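**Handheld grippers vs. a second arm: what would you buy first?**

**slowbudget** — 27 September 2018

We have 1383 left in the equipment line and it goes away if we don't spend it. Boss wants a down payment on a second arm from Dramoma. I want two more pairs of handheld grippers and a box of spare jaw fingers. Talk me out of it, or don't.

**hingepin**

Buy the arm. Handhelds are a way of paying a person to be a robot.

**mopandbucket**

> Buy the arm.

With 1383? That gets you the brochure and maybe the bolts. We put money down on a Briem arm in April and so far we own a very nice invoice.

Get the grippers. Then get cables, then more cables. I budgeted for 8 and we're at 20.

**hingepin**

Your cable problem is a tidiness problem.

**mopandbucket**

Come to Hindovville and tell the cables that.

**slowbudget**

What about the table? Ours is a door on two sawhorses. Is a proper frame worth it or is that just showing off?

**offcut_annie**

Worth it, and do it before either of the other things. We had a door too. Every time someone leaned on it the day's work was junk. Extrusion bars, brackets on the tabletop, done. Ours is set up for toothbrush-and-mug this week:

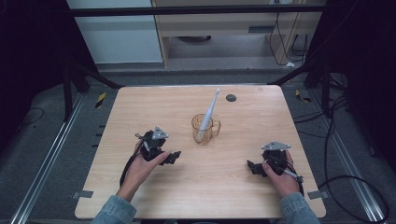 *Both grippers, one toothbrush, one mug. Cables not included in the original quote.*

Leave room in the budget for boring stuff to pick up. I got a toothbrush past accounting as a "test article," which I'm still proud of.

**hingepin**

OK, the frame I'll give you. But a frame will hold an arm just as well, so my point stands.

**offcut_annie**

It'll hold one when you can pay for one. Price the frame first, then see how many pairs the rest covers. Erari sells jaw fingers in packs of 2, so round up.

**slowbudget**

Frame plus one pair, then. I'll tell the boss it's phase one of the arm. He likes phases.

**hingepin**

Put me down as opposed.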